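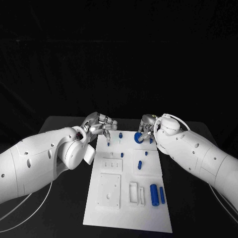

Placing Students Well: An Interview with the Director of Studies at Perngate

Perngate Language Institute enrolled 2,424 students in its residential courses last year, most of them adults who combine morning classes with a homestay. Bülent Soylu has directed the academic program for six years and oversees both the placement test and the assignment of host families. He met with the Institute's newsletter in April, shortly before the summer intake opened.

Mr. Soylu began with the subject that brings the most mail to his office, which is the level assigned on the first morning. "Students arrive having studied for years, and they are disappointed to be placed in an intermediate group," he said. "We explain that the written test measures one thing and the interview another. A person may read a newspaper very well and still be unable to order lunch."

The written portion is now taken online before departure through Arkico, the Institute's testing platform. The spoken interview remains in person and lasts 23 minutes. Mr. Soylu has declined several requests to shorten it. "The first ten minutes are nerves," he said. "I want my teachers to hear what comes afterward."
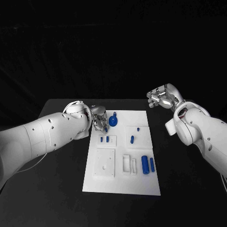

Two robot arms over a white board on a dark tabletop.

Homestays are arranged with the Tsoukalas agency, which visits every household before a student is assigned. Families are asked to share one meal a day with their guest and to speak the target language at the table. Mr. Soylu acknowledged that the second request is not always met. "Some hosts enjoy practicing their English — I understand that. We speak to the family once, and if it continues we offer the student a move." 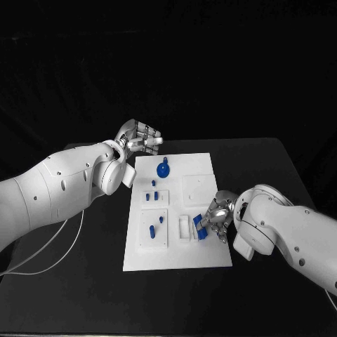 Can a student change class after the course has begun?

Students may ask to change class until the end of the first week. The request goes to the class teacher, who confirms it with the Director of Studies, and there is no charge.

The longest part of the conversation concerned Prama, the four-week intensive course introduced last fall. It adds afternoon workshops on pronunciation and a weekly walking tour led by a teacher. Tuition is $2,000, with lodging billed separately. Asked whether the price limits who can attend, Mr. Soylu said that it does. "We have two reduced places in each session and I would like four. That discussion is still open."

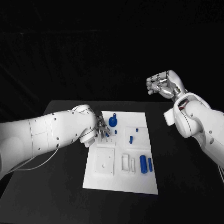 Page last updated: April

He was more cautious on the question of results. "Four weeks will not make anyone fluent, and our brochure should never suggest it," he said. "A student who arrives with the basics can expect to leave able to handle a bank, a pharmacy and a telephone call."

Applications for the summer session of Prama are accepted by the Admissions Office until 5:00 p.m. on the last working day of the month. Homestay forms should be sent with the application.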